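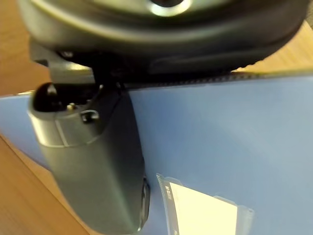
Unit 3: When the filing desk gets a gripper

Notes for the March session. Please read them before class, as we'll spend most of the time talking!

Our case is the records office at Kemppainen, where a gripper arm now handles part of the labeling and sorting. It's a wonderful case because the work looks so plain. A paper card, a bit of clear plastic, a flat blue surface — and yet every one of those is a small puzzle for a machine. Thin plastic shines, and cards slide.

What changed for the clerks
Before: 11 clerks, each filing 500 cards a week by hand.
Now: the same 11 clerks, but the day is split. Mornings go to checking and odd cases, afternoons to phone requests from the Vavolham branch.

Several clerks told us they like the variety. Others miss the quiet of sorting, and I'd love for us to take that seriously. Who decides what counts as the boring part?

For class
Pick a task you know well and write out 10 steps of it, as small as you can. Mark the ones you'd hand over and the ones you'd fight to keep.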